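Subject: Re: [workshop-list] panels and the white table - who is doing what

Sorry for the slow reply, been on the phone to Kwok most of the afternoon. Answers in among yours.

> Before we order anything for the second bay can somebody
> confirm what the Grelell panels look like once up? I have
> the quote from Priten here (2865 all in) and it doesn't
> say if the joints get covered. Also is the table staying
> where it is or do I need to allow for moving it?

Joints are not covered. Panels are plain, pale grey-white, matt, and you get a thin dark line down where two meet and another in the inside corner. I don't mind it. Cover strips are extra and Priten wants 38 a length, seems steep to me. Have a look and shout if you hate it. 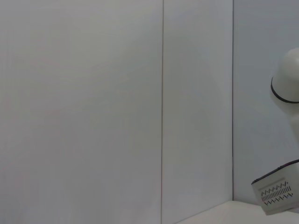 THE TABLE

Staying. White top, raised edge, same one as before. Gulia did offer a swap for a longer one but it would not go through the door without taking the closer off, and then we are into building managment again. So allow nothing for moving it.

What I would like is a gap left behind it in the second bay, enough to get a cloth down. Panels go up first, table after, please not the other way about.

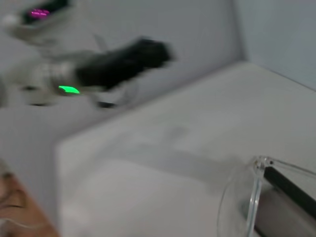 Wipe the top with the mild stuff only, by the way. The blue spray leaves a film and then everything you put down drags. There are 2 bottles of the mild one under the sink, and the blue can go back to Kwok with the empties.

> And are we keeping the same grey? Kwok say there is a
> warmer one for 243 more.

Same grey. Can't see us getting 243 worth of difference out of a slightly warmer wall, and then the bays won't match. If anyone feels strongly say so by noon tomorow, otherwise I'm telling Priten to go ahead as quoted.

Still need from you:
- width of the second bay at the floor AND at the top
- which side the sockets are
- whether Grelell deliver to the back gate

Off out now, will look at this again after six.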